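Call for Participants: Two-Arm Bench Build, November Session

Halilović Shared Workshop, Nalton

The Halilović Shared Workshop invites applications from members and non-members who wish to take part in the next phase of the Dusis project, a two-arm robot bench built and maintained by participants in the workshop's rear bay. Places are available for 20 participants. The phase begins in November and runs on Friday evenings from 6:30 p.m. to 9:30 p.m.

About the project

Dusis began as a home build by Vaida Rozīte, who assembled the first arm in her garage and later moved it to the workshop so that a second could be added. The two arms now share one table and one controller. The purpose of the project is to give people without an engineering background the opportunity to build, wire, adjust, and operate a working machine, and to keep a written record that other home builders may follow.

The current task is the sorting of wireless earbuds and their charging cases. Small, smooth, rounded parts are difficult for a two-finger gripper, and the task shows quickly whether an arm has been aligned with care. Cases are handled between the tabletop and a yellow storage bin. Earbuds are handled separately, on the blue and red surfaces at the right side of the table.

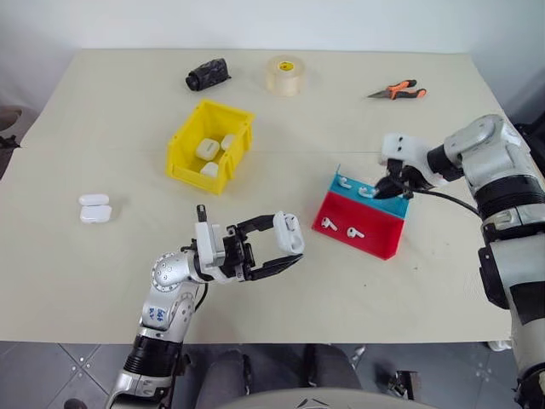 The Dusis bench during the earbud task, with a case held in the left gripper.

Participants will be assigned to one of two groups. Assignments will be made by the workshop after the first session, and preferences stated in the application will be taken into account where possible.

Group A: Mechanical and wiring

Members of this group will service the joints and grippers, replace worn fingertips, and reroute cables so that they do not catch during wide movements. They will also make new holders for the small parts. The group will have use of the workshop's hand tools, drill press, and soldering stations. Experience with a soldering iron is helpful but is not required.

Group B: Operation and records

Members of this group will operate the arms, set out the table before each run, and log the result of every attempted pick. The log is kept in Pronis, the workshop's own record-keeping program, and entries must be completed before the end of the session. The previous phase closed with 359 logged runs. Group B will review those entries in its second week and select the movements that most need further work.

Who may apply

Applicants must be 18 years of age or older. No degree, certificate, or prior work with robots is needed. Applicants should be able to:

Attend at least five of the six sessions.

Work at a table or bench for up to one hour at a time. Seating is provided, and the height of the workstation can be discussed in advance.

Handle small parts and read printed instructions in English.

Follow the safety rules of the workshop, including the rule that only one person may give commands to the arms during a run.

Members of the earlier phase may apply again. Up to four places will be held for returning participants, who will be asked to assist with the first two sessions.

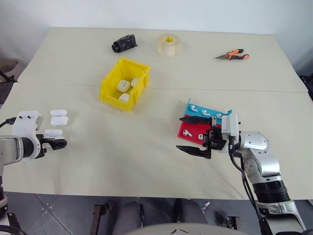 Schedule and time commitment

The phase consists of six evening sessions. Group B participants will also complete one supervised operating block on a weekday, to be arranged individually. The total commitment is 20 hours for Group A and 24 hours for Group B.

The first session covers safety, the emergency stop, and the names of the parts. Both groups attend it together. From the second session onward, the groups work in parallel and meet for the final 15 minutes to report on progress. The sixth session is open to guests.

Costs and support

The participation fee is $99 and covers materials, use of tools, and a printed build manual. Current members of the workshop pay no fee. A limited number of fee waivers are available, and a request for a waiver has no effect on selection. Participants are not paid. Safety glasses are supplied on site. Closed-toe shoes are required in the rear bay at all times.

Records and use of images

Sessions may be photographed or recorded for the build manual and the project log. Participants may ask in writing that they not be shown. Notes, drawings, and part designs produced during the phase will be shared with all participants and may be published by the workshop with credit to the persons who made them.

How to apply

Applications may be submitted at the front desk or through the form on the Programs page. Please include your name and contact details, your preferred group, any dates on which you cannot attend, and a short statement of no more than one page describing something you have built, repaired, or taken apart. Drawings are welcome.

Questions about the project should be addressed to Vaida Rozīte, Bench Coordinator, in care of the front desk. Applicants will be notified of the outcome by e-mail. Those who are not offered a place will be added to the waiting list unless they request otherwise.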